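Skellwood Boards > Kitchens and Baths > Stone, Tile and Surfaces

Dark stone on walls AND counters: too much? (replies welcome, I'm ordering samples)

gwion_p
OK so we finally signed off on the layout and I get to do the fun part! I've fallen completely in love with dark cracked stone, the kind with big branching lines running through it, charcoal going to nearly black. I want it on the back wall behind the counter, and my partner Faustino wants it on the side wall too, floor to ceiling. The kitchen is small, one window, faces east. Has anyone lived with this? I'm not asking if it's practical, I know it shows water spots. I'm asking if you still like it.

lemaire_tiles
Still like it? I LOVE it. We put a dark slate look behind the stove three years ago and I still stop on the way to bed to look at it with only the hood light on. The lines do something at night that they don't do in the daytime. Do it!

One thing though. Buy your grout before you fall for anything else. I went a shade lighter than the tile and every joint jumped out like graph paper. We raked it all out and redid it in charcoal.

old_mortar
Going to be the other voice. Back wall, sure. Back wall plus side wall plus a patterned counter in a small room with one window, no. You will be cooking in a cave. I did my sister's place this way because she insisted and she had me back in March to paint the ceiling whiter. It was already white.

gwion_p
Ha, the cave is kind of the point?

old_mortar
Everyone says that in April.

ClemBarbier
I'm with the cave people. Dark rooms feel bigger to me at night because you lose the corners. But old_mortar is right about the counter. Two patterns that are close and not the same will bug you forever. Either make the counter match the wall or make it something very quiet. We went with the Carré honed in plain gray and it lets the wall do the talking.

Also ask what the repeat is. On printed porcelain the big crack might show up every fourth panel, and once you see it you can't stop seeing it. Real slate doesn't have that problem, it has other ones (weight, sealing, chips).

gwion_p
Oh that's a great tip about the repeat, thank you. The Pruvero sample guy said "varied" and left it there. How do I check?

ClemBarbier
Ask them to lay out a full box on the floor. If they won't do it, buy one box and do it in the garage. I found two faces that were identical except one was turned upside down, so you can hide it if you spread them out.

lemaire_tiles
Yes to the floor layout! Number the backs with painter's tape and take a phone picture before you pick anything up. I ignored my own numbers for one row and I can point to that row from across the house.

fmagana
Faustino here, made an account just to defend the side wall. The side wall is the first thing you see when you come in. If it's plain paint and the back wall is stone, it looks like we ran out of money. Which, okay, we might. The quote for both walls came in at 319 a panel installed and I nearly choked.

old_mortar
319 a panel is high for porcelain and cheap for stone. Which is it?

fmagana
Porcelain. Big format.

old_mortar
Get another quote. And ask if that includes prep. Big panels need a flat wall and old walls are never flat. If they say they'll "float it out as we go," find another crew.

gaillard_c
Different Clémence here, hi to the other one! I sell lighting, so weigh this accordingly, but the argument you two are having is really a lighting argument. Dark textured walls drink light. Whatever you were planning, plan more of it, and put it where it grazes the wall. A strip tucked up high so the light slides down the surface makes every crack show. A single fixture in the middle of the ceiling gives you a flat black rectangle. I put the Lullora strips in my own kitchen and I'm still giddy about them.

lemaire_tiles
Careful with grazing light on tile that isn't set perfectly flat. It shows every lip. Beautiful on real stone, brutal on a rushed install.

gaillard_c
Totally fair! Bring it farther off the wall if the install is iffy. Six inches is forgiving.

gwion_p
You people are amazing. I had one can light planned. One! I'm going back to the electrician tomorrow.

On the counter, here's where my head is at. I keep going back and forth between matching everything and going quiet. I've been collecting looks where the wall and counter are both stone, to see if I can stand it.
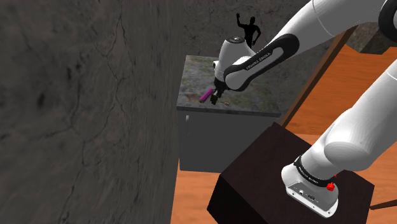 What worries me is the cabinet fronts. If the stone goes on two walls and across the counter, do the doors need to be light to save it? Faustino says warm oak. I was thinking a soft off-white, flat front, no handles. We have a sample of each leaning against the fridge and we both pretend not to have a favorite.

ClemBarbier
Oak! Warm wood next to charcoal is the best thing in the world. Off-white can go a bit hotel.

old_mortar
Off-white. Oak yellows and then you've got yellow next to black. Seen it plenty.

ClemBarbier
Mine's been in for years with a matte finish and it hasn't yellowed.

old_mortar
Does your kitchen get any sun?

ClemBarbier
...not a lot, no.

fmagana
We get morning sun only. I'm counting that as a win for oak.

gwion_p
Update, 28th April. Bought one box and laid it out in the garage like you all said. There is a repeat! The big branching crack shows up on two panels, same way up both times. One of them is going behind the fridge. Second quote came back at 721 less for the whole job, prep included, so the side wall is back on and Faustino is unbearable. Lights are on order. Counter still undecided, but I'm leaning toward the plain gray after holding it up next to the wall tile at night.

lemaire_tiles
YES. Post pictures when the grout is in. And please tell me it's charcoal.

gwion_p
It's charcoal!

old_mortar
Paint the ceiling before the panels go up, not after. Still think it's one wall too many.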